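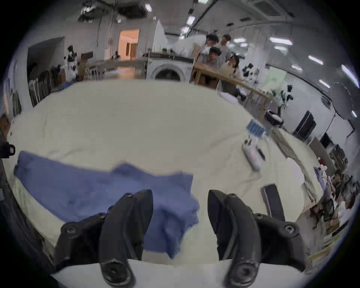
Chapter 14
The Folding Table

Home | Contents | Previous Chapter | Next Chapter | Glossary

Reading time: 15 minutes

Print this chapter | E-mail this chapter

I learned to fold on a bed. Most people do, I think, and it's a terrible place to learn! The mattress sinks, your back complains by the third shirt, and the finished pile slides into the dip you made with your knee. I folded that way for years and thought I was just bad at it. Then I spent a winter working in the laundry room at the Mandura, a guesthouse with more towels than guests, and found out how much of the trouble had been the bed.

So before we fold anything in this part of the book, I want to talk about the surface. Chapter 13 left you with a basket of clean clothes, dry all the way through (check the waistbands again, please), and I know you'd like to get on with it. Give me a few pages first. The folds themselves start in Section 14.3, and they go a lot faster once your table is set up.

You'll need a table, a plain sheet, and one shirt you don't care much about. An old cotton shirt is perfect. Silky things and stretchy things come later, in Chapter 15, and if you start with those you'll want to throw this book across the room.

14.1 Covering the table

Bare tables are fine for towels. For shirts I like a cloth on top, and an old flat sheet is the best thing I've found. It gives the clothes something to hold on to, so a sleeve stays where you put it while you go after the other one. It also keeps splinters, crumbs and last night's soup away from your whites. I've tried a wool blanket (too fuzzy, everything came away with lint) and a vinyl tablecloth (like folding on an ice rink).

Don't fuss over wrinkles in the sheet. You aren't ironing on it, and a few soft creases won't print themselves onto a T-shirt. What does matter is a big ridge running under the garment, since you'll feel it under your palm and mistake it for a fold in the shirt. Sweep your forearm across once from the middle outward and call it done.

Color helps more than you'd expect. On a pale sheet, a blue or black shirt shows its whole outline and you can see right away if one side is longer. White shirts disappear on it. At the Mandura we kept a second sheet in dark green for the white loads, and I still do that at home.

One more thing about the table, and I'm as guilty as anybody: it collects stuff. Bottles, boxes, the phone, a stack of paper, whatever was in your hand when you walked by. Shove it all to one side if you must, but leave yourself enough clear cloth for a shirt with both sleeves out. If the sleeves hang off, the weight of them drags the shoulders crooked while you're busy with the hem.
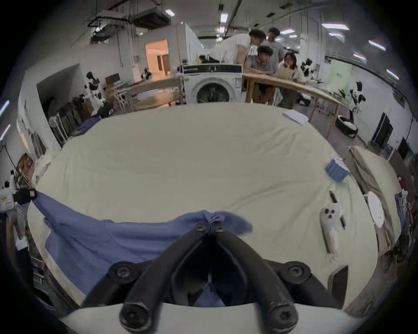
14.2 Picking up the cloth

Watch somebody fold who does it all day and you'll see that they hardly touch the middle of anything. They go for edges, seams and corners. A seam is stiffer than the cloth beside it, so it lifts in a line and lands in a line. Grab a loose handful from the center of a shirt and it comes up as a tent, with creases running out in every direction, and then you've got to smooth the whole thing again.

Try it now with your practice shirt. Lay it out front side down. Pinch it in the middle and lift, just to see the tent. Put it down, smooth it, and this time take the shoulder seam in one hand and the bottom hem, straight below, in the other. Lift both together. Feel how the side of the shirt comes up like a page? I remember how pleased I was the first time, alone with a basket at six in the morning.

Keep your grip small. Thumb and one finger will do for a cotton shirt. A bigger grip feels safer, but it gathers the cloth, and every gather has to be undone at the other end.

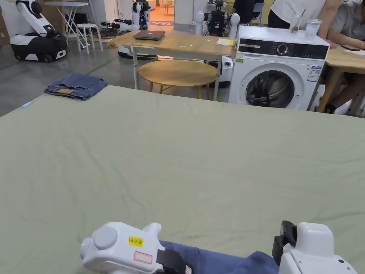

Two hands, then, and a bit of distance between them: that's how I'd like you to work for the rest of this chapter. Start with your hands at the two ends of the edge you plan to move and draw them apart until the slack goes out. Gently, though, you aren't making a bed. If the cloth between your hands is still gathered, like the dark blue piece held low over the green sheet, stay there and ease the slack out before you go on to the next fold. Denim is more forgiving. The jeans in the same picture, up past the far left corner of the sheet, are in a neat rectangle, and stiff cloth holds a shape like that without much coaxing. I usually do jeans first in a mixed load for exactly that reason, and then I've got them out of the way before the fiddly tops.

Before you turn to 14.3, fold your practice shirt any way you like and leave it on the table. Don't fix it. You'll want it for the first exercise.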